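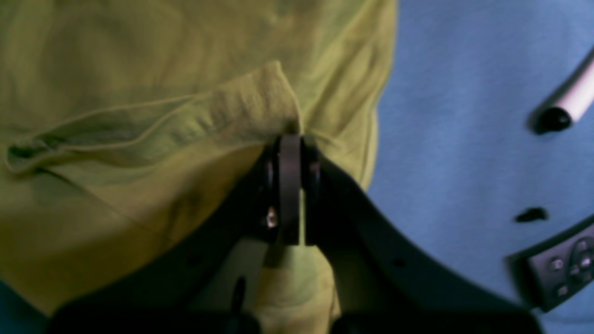
By Joelle Qudah
Posted December 2000 in Opinion

Let Us Save Where We Want

I have put 30 hours into Omel, and I would guess four of those were spent replaying rooms I had already cleared. Clusus only lets you save at the shrines. In the early levels they are close together and it doesn't matter much. By the time you reach the Ra temple, you can go 80 minutes without seeing one.

The people who defend this say it keeps the game tense. I was tense the first time I fought the two guards on the bridge. The fifth time I was bored, and I skipped the side rooms to get back to where I died. That meant I missed a key and had to go back anyway.

Console games used to have an excuse, with memory cards as small as they were. Omel is a PC game. My save file is 101 KB and I have plenty of disk left.

Some of us also have to stop playing when dinner is ready or somebody needs the phone line. A save-and-quit option that erases itself when you load it would keep the challenge and let us turn the machine off. Clusus has already put out one patch, for the sound bug. I'd like this in the next one.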